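Folding Long Cloths Without the Wrinkles
Home and Textiles, final project report
Stincombe section, December 2020

My topic started with a drawer that wouldn't close. It was full of scarves and long cloths that had all been rolled up in a hurry, and every one of them had turned into a kind of rope. I wanted to know if there was a folding method a tired person would really use!

I tried 2 methods. The first one is in the Wokel household handbook we used in June: lay the cloth out, smooth it from one end to the other, fold it in half the long way and then keep halving it. The second I named the Rugemalira fold, after the street where I learned it, and it starts by pinching the cloth in the middle and letting both ends hang.

For a work surface I like a bed with a woven mat on it. A bare sheet slides around too much (mine does, anyway), and a mat holds the cloth still while you get the twists out. 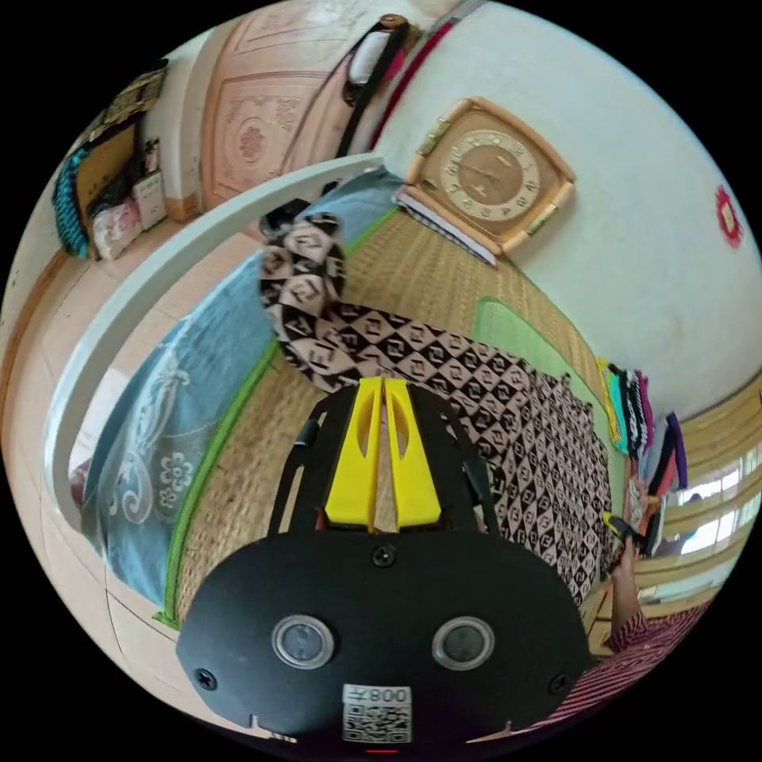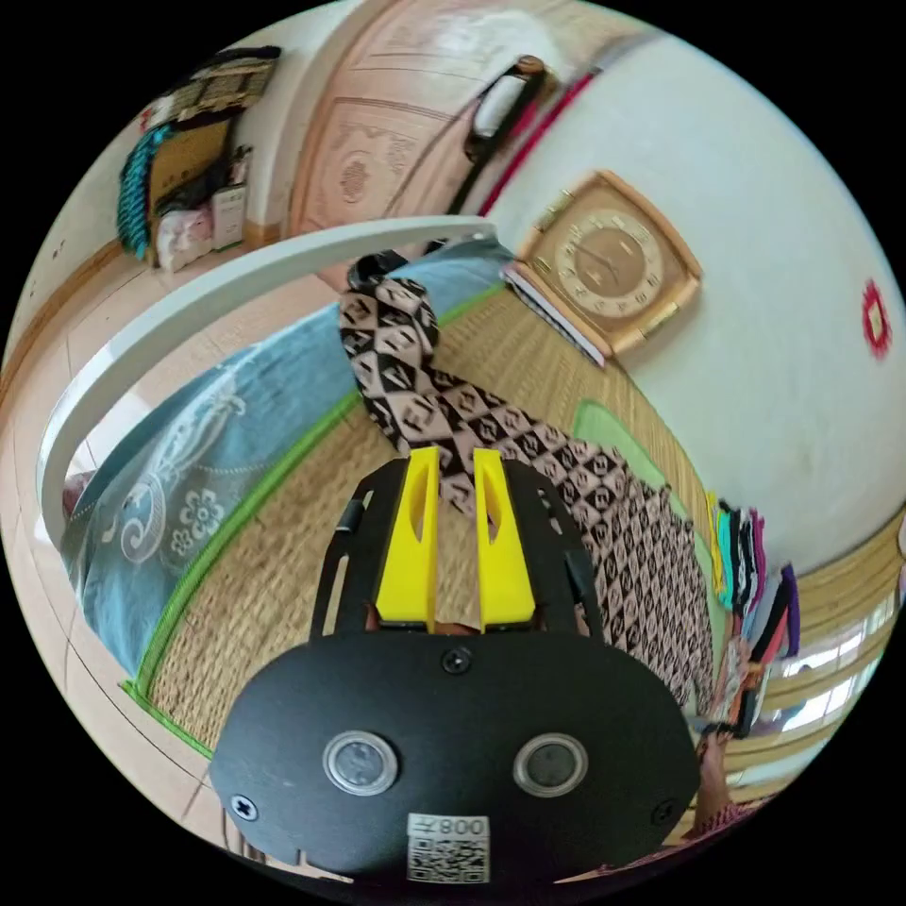
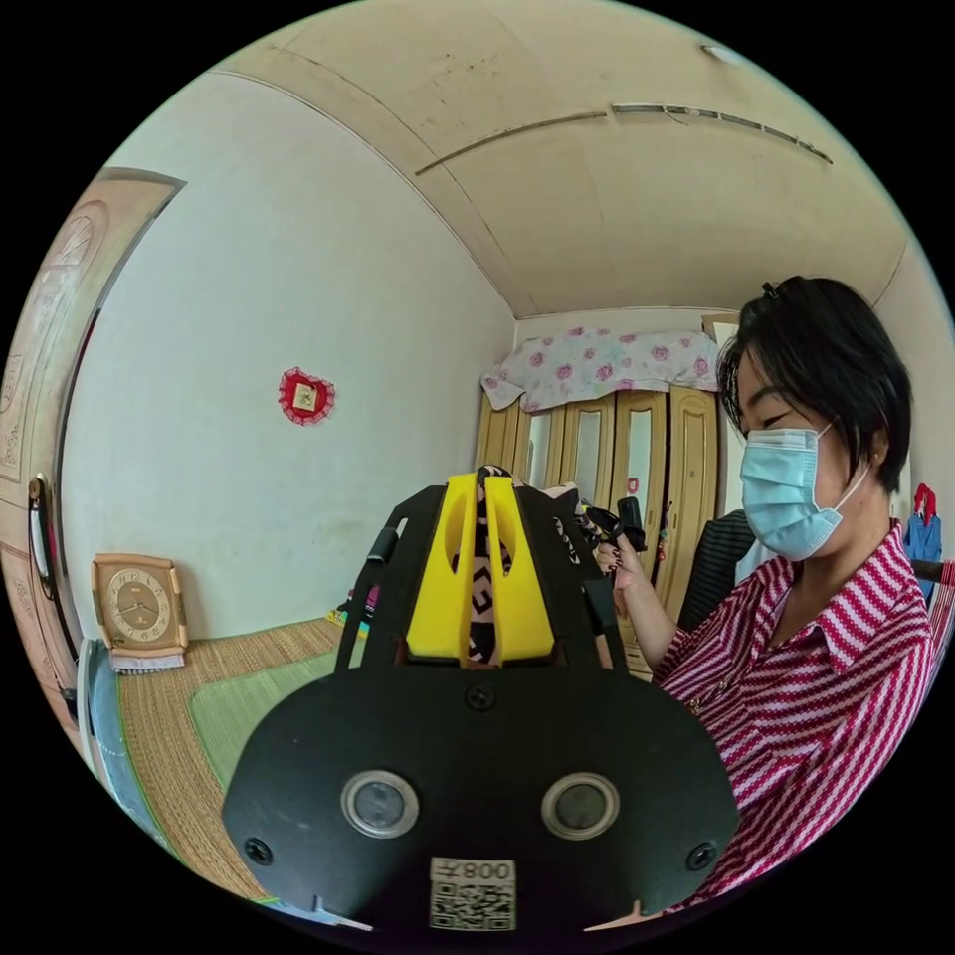 The twisting was what ate up my time. I did 60 folds altogether, and I'd guess the folding part was the quick bit in nearly all of them. Getting a bunched cloth flat again took way longer, especially with a busy geometric print, where I kept losing track of which edge I was following. Plain cloths were much easier on the eyes.

The handbook fold came out neater. The Rugemalira fold was faster and didn't need much space, but my corners never lined up and I had to redo a lot of them. I got grumpy about that.

For storage I used a flat box from Wasutura that cost me 470, and it holds the whole drawer's worth if the folds are kept narrow. If I did this again I would iron everything first and test the two methods on separate days, so my hands weren't already tired for the second one. I'd also like to try silk, but I didn't have any.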